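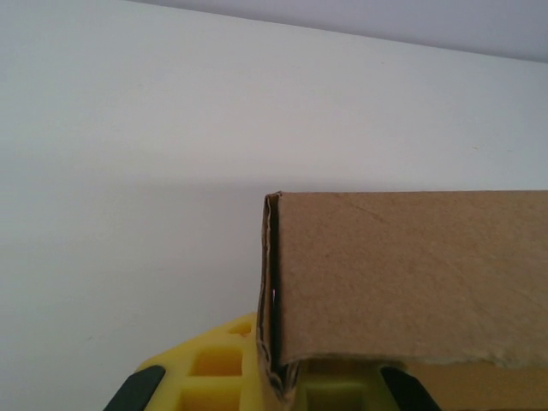
Page last modified: October 7, 2022

Vurdale single-wall moving carton, small size

The Vurdale small carton is a plain brown corrugated box sold flat in bundles for moving, storage and light shipping. Inside dimensions are 14 by 11 by 9 inches, giving a volume of 1,386 cubic inches. It is a regular slotted style: four side panels, four top flaps, four bottom flaps, one glued joint. There are no handholds and no printed grid for labeling.

I bought two bundles at the regular price and used the cartons for books, small tools and kitchen goods over one winter and the summer after it. Some have been folded flat and set up again several times.

Board and surface

The board is single wall, brown on both faces. The outer liner is a light tan with a mottled, fibrous look that suggests a high share of recycled pulp. It takes marker cleanly and does not bleed. Pressure-sensitive labels hold well, but removing one lifts the top layer of fiber.

Scuffing is light. The diagonal marks near the upper middle of the face shown are typical of what these boxes collect, and they have no effect on strength. Cut edges are a weaker point. The knife or die used on my bundles left some edges rough, and a rough edge frays further each time the box is dragged or the tape is pulled. The lower edge on that same face is uneven for its whole visible run.

Corners and folds

The score lines are shallow. On first setup the panels resist folding and tend to bend slightly to one side of the score unless a straightedge is held against the inside. I now do this for every carton. It adds little time and gives a squarer box.

After repeated folding the corners soften. On the worn carton the board has crumpled and creased low down at the corner, and a thin gap is open between the layers of the flap, with a pinpoint of light coming through. A box in this state will still hold linens or packing paper. I would not put it at the bottom of a stack. Most of the vertical load on a corrugated box is carried near the corners, and creased board there buckles early.

The top edge is still close to straight. That agrees with the rest of the batch, where the upper half stayed sound longer than the lower.

Load

Vurdale prints a maximum content weight on the bundle wrapper but gives no compression figure for the finished box. I loaded one new, taped, empty carton on a platform scale with a flat steel plate on top. It yielded at 340 pounds. That is one box on one day and should be read as such. Long-term stacking strength is always a good deal lower, and it drops again in damp air. My storage room reached 73 percent relative humidity in the wettest week, and the cartons at floor level felt noticeably softer to the thumb than those higher up.

For this reason I keep bottom cartons off the slab. Any rigid open base will do. Molded plastic lattice with square cells, such as the bright yellow piece at lower left, lets air reach the underside. The one drawback is that ribs concentrate the load. If the cells are large, put a flat sheet between the base and a heavy carton.

Tape

Water-activated paper tape bonds best and tears fiber on removal. Ordinary acrylic tape held on all cartons through the winter, with slight lifting at the ends by the following January on those left in the unheated space. Two strips across the bottom seam are enough for books. The cheap hot-melt tape from Drandik also held, but the roll split often.

Compared with others

The Omano carton of similar size has deeper scores and folds square without help. Its liner is smoother and scuffs more visibly. The Gauthier double-wall box is much stiffer and survives more reuse, but it costs more than twice as much per piece and takes up more shelf depth when flat. For a single move the extra board is wasted on anything lighter than books.

Pallet pricing on the Vurdale starts at over 4,000 pieces, so it will not concern most buyers. The bundle price is fair.

Verdict

Good for: one or two moves, dry indoor storage, contents of moderate weight.
Poor for: damp rooms, tall stacks, repeated folding.
Faults: shallow scores, rough cut edges, no stated compression strength.
Rating: 3 out of 5. Deeper scores would add half a point.

We use cookies to remember your settings and measure visits to this site. By continuing to browse you agree to our use of cookies. Accept | Manage settings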